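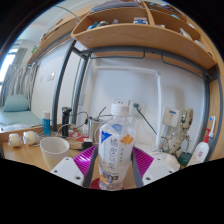

Figure 1. The hand-held gripper closed on a plastic water bottle, standing on a red coaster.

Field Report 2: Open Day at the Restrepo Workshop
Submitted by Frida Riis
Unit: Automation and Society

1. Why I went

Our brief was to attend a public demonstration of an automated system and judge how well the claims made for it were supported by what was shown. I chose the November open day at Restrepo because the flyer promised "household robots learning from everyday people", and I wanted to see how much of that sentence would survive an afternoon.

There were 13 visitors in my session, most of them students from other programs. We got a talk, a set of recorded clips on a wall screen, and then a turn each with the gripper.

2. What was claimed

The presenter's argument went like this. Programming a robot arm to handle ordinary objects is slow and expensive. If you give people a gripper they can hold in the hand, with a camera on it, they can do the task themselves at home and the recording becomes training material. The robot later sees something close to what the camera saw and copies the motion. The project is called Grollia, and the software that sorts the recordings is called Bimemex.

I have no quarrel with the basic idea. My doubts are about the jump from "people can record this" to "robots will be able to do this", which the presenter made several times without slowing down.

3. What was shown

Figure 1 is a good sample of the work at hand. The gripper has hold of an upright bottle with a white screw cap, mostly empty, on a desk under a loft bed. I liked that it was a real desk. There is a toothbrush, a pump bottle, a metal pot, cables, and food in plastic wrap. Anyone who has lived in residence will recognize it.

It also raised my first question. A mostly empty bottle weighs next to nothing and gives a little when squeezed. I asked whether full bottles, glass jars or wet mugs were treated the same way. The answer was that "variety comes with scale", and then we moved on to the next clip.

4. Trying it

My turn lasted five minutes. The task was to move a plastic cup from one side of a table to the other. I tried it 16 times and dropped the cup on 5 of them, usually when I tilted my wrist to see past the fingers. The gripper was lighter than I had expected, but my forearm was sore by the end.

When I asked what happened to the failed attempts, I was told Bimemex filters them out. How it decides what counts as a failure was not explained — the staff member at my table wasn't sure and said so, which I appreciated more than the talk.

5. Assessment

The demonstration supported one claim well: a person with no training can pick up the tool and produce a recording within minutes. It did not support the claim on the flyer. At no point in my session did a robot do anything. The arm in the corner, a Direr model, stayed switched off behind a rope, and the one clip of it working had been sped up.

I would also have liked a straight answer about privacy. A camera that records a bottle on a desk records the rest of the room too. The consent form we were handed ran to 14 clauses, and I could find only one that mentioned the home.

6. Follow-up

I have emailed Restrepo to ask for the success rate of the arm on objects it has not seen before, at normal speed. No reply had arrived when this report was due. If one comes I will attach it to the final portfolio.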